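Food Waste in the Cikencombe Dining Hall
Project report, Benedikt Grabner
September 2023

Background

The dining hall at Cikencombe serves lunch on weekdays to students and staff. The kitchen manager asked our class for a project on food waste, and I chose to look at vegetables because they go bad fastest and the kitchen had no record of how much was thrown out.

Method

I weighed two bins at the end of each lunch for four weeks. The first bin was for prep scraps, such as peels, roots and outer leaves. The second was for food left on plates. Liquids and paper napkins were kept out of both bins. I used the kitchen's own Trotel scale, which reads to the nearest ounce, and rounded each day's total to the nearest pound.

For the first two weeks the cooks worked as usual. For the last two weeks they kept the green parts of leeks, the carrot ends and the celery leaves for soup stock.
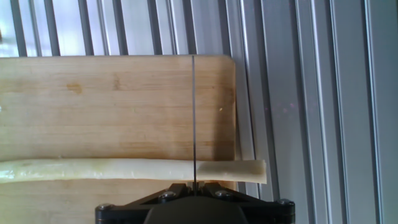 Potatoes were left out of the stock because the peels made it cloudy. Onion skins were used in small amounts. Anything soft or moldy still went into the prep bin.

Results

Prep scraps came to 2662 pounds in the first two weeks and 1733 pounds in the last two. Plate waste hardly moved. It was 1496 pounds in the first half, and the second half was within 300 pounds of that.

Problems

One afternoon the bins were emptied before I got there, so I used the average of the other days that week. The menu also changed during the last week, with fewer stews, and I can't say how much of the drop came from that. The stock took up a lot of room in the walk-in cooler, and the cooks had to move the milk crates twice.

Next steps

The kitchen will keep making stock through October. I would like to repeat the plate count with a smaller serving spoon for the side dishes.

Related projects
Water Use in the Nic Giolla Dorms
Bike Parking at Cinent Hall
Reading Habits of First-Year Students
Noise Levels in the Library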